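Open day at the Tillman building draws a full house

Posted Jan 5, 2024

Visitors came in out of the cold, stamped their boots on the mat and spent a very happy afternoon at the Prondurari robotics workshop, which opened its doors to the people of Nolludton for the first time since it moved into the old Tillman building on the river side of town. The workshop had set out 100 paper name tags by the front door and they were gone well before the first demonstration was over, so the latecomers wrote their names on masking tape and seemed every bit as pleased with themselves.

For those who have only ever driven past the place, Prondurari is a small outfit that works on getting machines to handle ordinary household things – cups, cans, lids, boxes, the sort of stuff most of us pick up a hundred times a day without giving it a thought. The work is slow and a good deal of it is done by hand. A person takes hold of a gripper tool with a camera on it, carries out a simple job at a table, and the recording is kept so that a robot arm can learn from it later on. The staff call one of these recordings a "run," and a board in the hallway gave the total for the project so far as 3364.

Guests were taken around in small groups, starting in the front hall with a short talk and a film (the sound gave a little trouble, but the staff talked over it cheerfully enough), and then going on to the back lab, where the tables are. It's a working room and it had been left looking like one, which many people said they liked best of all. 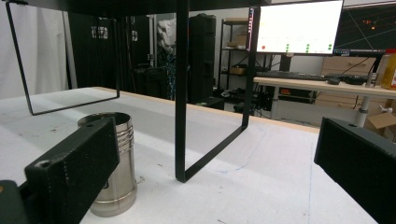
The demonstration everyone had been waiting for was the one they call the canister job, and it is harder than it sounds. Picking up something round and smooth with a pair of stiff fingers takes a surprising amount of patience, and the staff were frank that their own first tries had ended up on the floor more often than they cared to say. The fingers on the gripper are thick black blocks, much chunkier than most visitors had pictured, and next to them the steel canister on the white tabletop looked like something borrowed from a kitchen shelf. One little girl wanted to know whether the gripper could hold an egg. She was told that eggs were planned for May, and she has promised to come back and check.

After the demonstration, visitors were allowed to have a go themselves at a practice table in the hall, and the line for that ran clear back to the coat hooks. There was plenty of laughter and a fair number of dropped cups. Several grandparents turned out to have steadier hands than the teenagers, and let the teenagers know about it all the way to the parking lot.

Coffee and hot cider were supplied by the Grullano bakery from across the street, along with trays of cinnamon rolls that did not last nearly as long as the talks. The workshop also collected for the Nolludton school science fund during the afternoon, and the jar by the door brought in $1496, a very generous sum for a town our size – the money will go toward new building kits for the middle school robotics club, which has been sharing one set between two classrooms.

A guest book was left open on the front desk, and 97 people signed it on their way out. Quite a few asked for an evening opening next time, for those who can't get away from work in the afternoon, and the workshop says it will see what it can do. The next open day is planned for May, again in the Tillman building, with free entry and parking behind the bakery. Children are welcome with an adult.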